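# Teaching the arm to make toast: what's worked for me

I've been showing our arm kitchen jobs for a while now, first by hand (literally grabbing the wrist and walking it through) and lately with the Kwon remote, and toast is still the one I'd start anybody on. It's cheap, it's quick to reset, and you get a snack out of it!

**Pick one way of teaching and stick with it for a task.** I mixed hand-guided runs and remote runs on my first toast set and the motions came out all lumpy. Remote is slower to learn but I like it better – my own hands stay out of the wrist camera's view.

**Slow down for the last inch.** Swing across the table as fast as you like, then creep. I must have mashed a whole loaf of bread before I got this through my head.

**Save the fumbles you recover from.** If I miss the crust, back off and get it on the second try, that run stays in. If I drop the slice on the floor, it goes.

**Shuffle the dishes.** Move the cups and bowls between runs, and nudge the toaster a little too. My first 94 runs had everything in the same spot, and the arm fell to pieces the day I wiped down the table and put things back wrong.

**Practice cold.** Use bread you toasted earlier and leave the toaster unplugged at the wall while you're learning the controls. 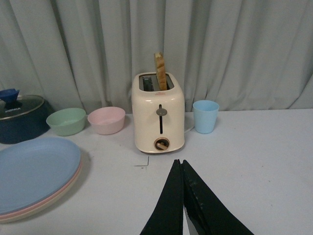

**Come straight down on the slice.** Line the fingers up with the flat faces of the bread before you lower them, and close gently. Pull straight up, too, until you're well clear of the slot – tilt early and the corner catches.

**Quit while you're fresh.** I do 18 runs and then take a break. Past that my thumbs get sloppy, and sloppy is what the arm learns. Next up for me is buttering, probably in June, once I find a knife it can hold.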